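4.2 Waiting out the lunar night

It is worth lingering a little on how the Sultadden rover spends its two weeks of darkness, because so much of what we learned over the mission came from those quiet stretches. Once the sun drops, the panels fold, the radio goes silent and the Flendar heater keeps the battery box as cosy as it can manage. In May we logged 236 hours without so much as a carrier tone, and there was a fair bit of pacing up and down the corridor.

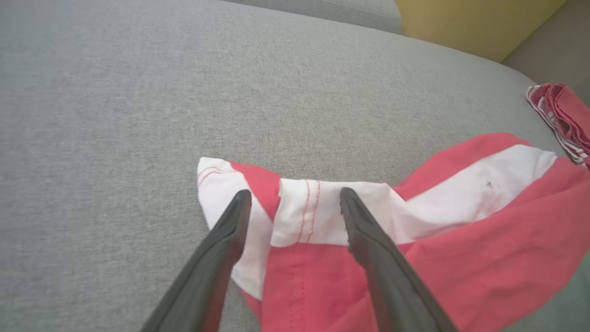
Gemechu Tamiru remarked, on reading our draft, that silence of that length needn't mean a fault at all, and that a slow recharge at sunrise would look just the same from the ground.

We think that's a very fair point, and we went back over the wake-up records with it in mind. The favourite explanation in our group had been a stuck relay, but a weak first charge fits the temperatures rather better.

Figure 2. Red and white shirt on gray fabric.

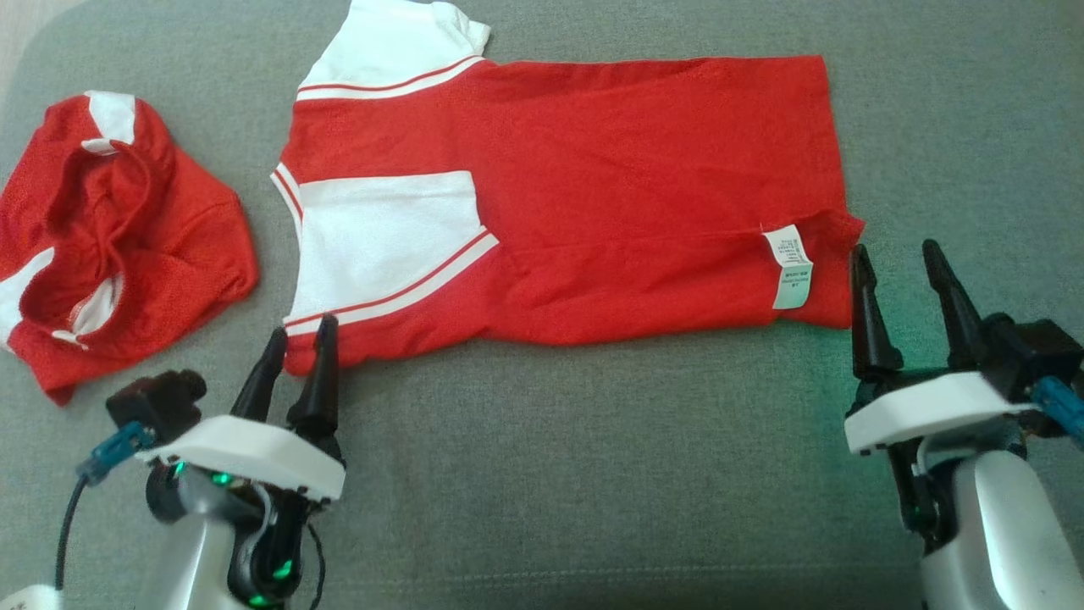 With the charging threshold lowered, the simulated rover woke 40 minutes earlier, and it did so in more than 500 runs. We'd still love to see the behaviour tested on real hardware through a full night.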